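The **Clarkalmont land rezoning affair** was a political controversy in the municipality of Clarkalmont over the rezoning of farmland at Flakside, on the town's eastern boundary, and the undisclosed financial interest held in that land by the mayor, Jonas Kofler. The matter led to a provincial inquiry, the cancellation of the rezoning and Kofler's departure from office. It is often discussed together with changes later made to the province's disclosure rules for elected municipal officials.

## Background

Clarkalmont is governed by a mayor and a council of seven, elected at large. For most of its history the town grew to the south and west, along the highway, while the land to the east stayed in agricultural use. Flakside is the local name for a stretch of low ground between the old rail line and the creek. It was zoned for farming only, and the official plan in force at the time said it should remain so until the town's sewer mains had been extended past the rail crossing.

Kofler entered council as a member for two terms before running for mayor. He campaigned on housing supply and lower development charges. His main opponent, Seon-mi Ki, was a sitting councillor who had chaired the planning and works board. Kofler won by 323 votes, and Ki, who had kept her council seat open by entering both races as the rules then allowed, returned to council.

Relations between the two were poor from the start. Kofler removed Ki from the planning and works board at the first meeting of the new term and took the chair himself. The move was within the mayor's powers but broke with the custom that the mayor sat on the board without leading it.

## The Zidow proposal

In the spring of the second year of the term, a property company called Zidow applied to have 48 hectares at Flakside rezoned from agricultural to mixed residential use. The application described a neighbourhood of 700 homes, a small shopping street and a site set aside for a school. Zidow had not previously built in the municipality.

Planning staff recommended against the application. Their report gave two grounds: the sewer extension had no funding, and there was enough vacant land already zoned for housing on the west side. Staff also noted that part of the site lay within the creek's flood fringe.

The board heard the application over a single evening. Residents spoke on both sides. Farmers on the neighbouring concession objected to the loss of drainage, while several younger residents spoke about rents. The board voted to send the matter to council with a favourable recommendation, setting aside the advice of its staff. Council approved the rezoning the following month by four votes to three, with the mayor voting in favour and Ki among those opposed.

An agreement signed shortly afterwards committed the town to paying for the first part of the sewer extension. The cost was to be recovered from development charges as homes were sold. This clause drew little notice at the time but later became one of the main points of dispute.

## Disclosure

The question of Kofler's interest was first raised by Ki. While reviewing land title records for an unrelated drainage complaint, she found that a parcel inside the Zidow site was held by a numbered company whose mailing address matched that of a second firm, Nishad. Nishad was a small holding company, and corporate filings listed Kofler as a director until shortly before the mayoral election.

Ki put a written question to the mayor asking whether he or any member of his family held an interest in Nishad. Kofler replied that he had resigned as a director and had no role in the company's affairs. He did not say whether he still held shares. When Ki asked the question again in open session, the mayor ruled it out of order, and a challenge to the ruling failed on the same four to three division.

The exchange was reported in the local press. Within weeks a shareholder register was provided to the town clerk by a former employee of Nishad. It showed that Kofler's shares had been moved into a family trust of which he remained a beneficiary. The numbered company had an option agreement with Zidow under which the price of its parcel rose if the land was rezoned.

## Inquiry

Council voted in November to ask the province for an inquiry. The motion passed when one of the mayor's usual supporters changed sides. The province appointed a retired judge, who held public hearings in the Clarkalmont council chamber over the winter and early spring.

Kofler gave evidence over two days. He said he had been advised that a beneficial interest through a trust did not have to be declared, and that he had believed the housing was in the town's interest whatever his own position. The lawyer who had set up the trust told the inquiry that she had not been asked about municipal disclosure rules. Zidow's representatives said the company had dealt only with the numbered company and had not known who stood behind it. The judge accepted their evidence on that point.

The inquiry's report made the following main findings:

- The mayor held a financial interest in the Flakside rezoning and should have declared it and left the chamber.
- His answer to Ki's written question was misleading by omission.
- There was no evidence that any other member of council had known of the interest.
- The sewer agreement had been signed without the cost estimate that the town's own purchasing bylaw required.

The judge made no finding of criminal conduct. The police reviewed the report and laid no charges.

## Aftermath

Kofler resigned as mayor a week after the report was released. In a short statement he said that he disputed some of its conclusions but accepted that he could not continue. He repaid his legal costs, which the town had covered during the hearings, and did not seek office again.

Ki served as acting mayor until a by-election, in which she ran and was elected with a majority in every poll but one. Under her council the rezoning was repealed and the land returned to agricultural use. Zidow challenged the repeal before the provincial land tribunal and sought compensation for planning and engineering work. The parties settled before a hearing. The amount was not made public, a decision that was itself criticised by residents who had supported the inquiry.

The province later amended its conflict of interest law for municipalities. Members of council must now declare interests held through a trust, including those of a spouse or dependent child, and the declarations are kept in a public register. A member who is unsure may ask an integrity commissioner for written advice, and acting on that advice in good faith is a defence.

## Assessment

Opinion in Clarkalmont has remained divided. Supporters of the original proposal argue that the homes were needed and that the failure lay in the mayor's conduct alone. They point out that no large housing project has been approved on the east side of town in the years since. Opponents reply that the staff report had been sound on planning grounds and that the application would have failed had the mayor stepped aside, leaving the vote tied at three.

Writers on local government have paid more attention to the procedural side of the case. The mayor's ruling from the chair on a question about his own affairs is commonly cited in training material for new councillors, and several municipalities have since changed their rules so that a deputy must preside whenever the chair's conduct is the subject of debate.
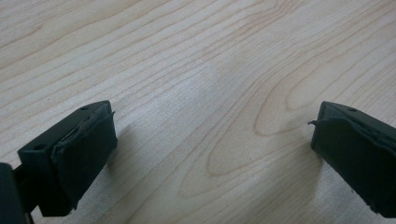

## See also

- Conflict of interest
- Integrity commissioner
- Municipal zoning
- Official plan
- Public inquiry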